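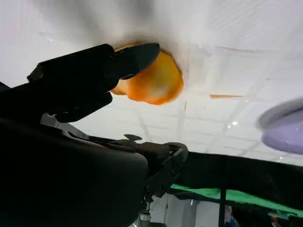

One participant in last term's seminar wrote that a government which pays for a group abroad has no business calling that group independent. Several others agreed in their response papers, and one disagreed at length. Their disagreement is the starting point for this handout, so please read it before the session on foreign funding of civil society organisations.

Unit 6: Who pays, and who has to say so

Background

Many advocacy groups take money from outside the country in which they work. The donors may be other governments, international bodies, private foundations or individuals. Much of the money goes on ordinary running costs such as rent, salaries and legal fees. The political argument usually begins when a group funded in this way goes to court against its own government or publishes a report that is picked up abroad.

Key terms

Core funding: money given to an organisation for its general work, with no single project attached.

Project funding: money tied to a stated activity, normally with a budget and a final report.

Pass-through grant: money that goes to one organisation and is handed on, in whole or in part, to another. The final recipient may not know who the first donor was.

Disclosure rule: a legal duty to publish where money came from. It does not forbid the money.

Funding restriction: a rule that forbids, caps or taxes money from certain sources. Students often confuse this with the previous term. Keep them apart in your essays.

The Brorach case

We will use the teaching case of Brorach, a small republic with a single-chamber parliament. The Lilwood Fund, based in neighbouring Pultau, gave a three-year grant to the Osman Centre, a legal aid group in the Brorach capital. The Centre then petitioned the high court over the planned removal of residents from a border district. Ministers said Pultau was trying to make policy through the courts. The Centre replied that the residents were its clients and that the petition rested on domestic law alone.

In May the government brought in a bill with these main points:

Any group receiving more than 1,000 crowns a year from abroad must register.
Registered groups must name each foreign donor on their publications.
Accounts must be filed within 10 weeks of the end of the financial year.
The interior ministry may suspend a group that files late.

The ministry's own estimate was that 2,376 groups would have to register. Most of these had never been to court. They included sports clubs, choirs and parish charities with members living overseas.

Points to notice

The bill is presented as a disclosure measure, but the fourth point gives the ministry a power that goes further. Look at who decides on suspension and whether there is an appeal.

The threshold is low. Work out what happens to the number of groups covered if it is raised, and whether the Osman Centre would still be caught.

The bill covers money from abroad only. A domestic donor with strong political interests has no matching duty. Supporters say foreign states are a separate problem. Opponents say a voter has the same need to know in either case.

Courts hear petitions on their legal merits. It is a separate question whether a petitioner's funding should affect standing, and very few of last term's papers dealt with it.

Written work

Write 1,000 words on one of the following.

Should disclosure duties depend on the nationality of the donor?

Is the power of suspension in the Brorach bill proportionate to its stated aim?

Does a pass-through grant need its own rule?

Papers are due by noon on 5 August 2022. Footnotes count towards the length and the bibliography does not. Submit through the course page; papers sent by email will not be marked.

The text of the bill and the Centre's petition are in the Unit 6 folder. The ministry's explanatory note is there as well, though the scan is poor from page four onwards and a cleaner copy is on short loan at the library desk.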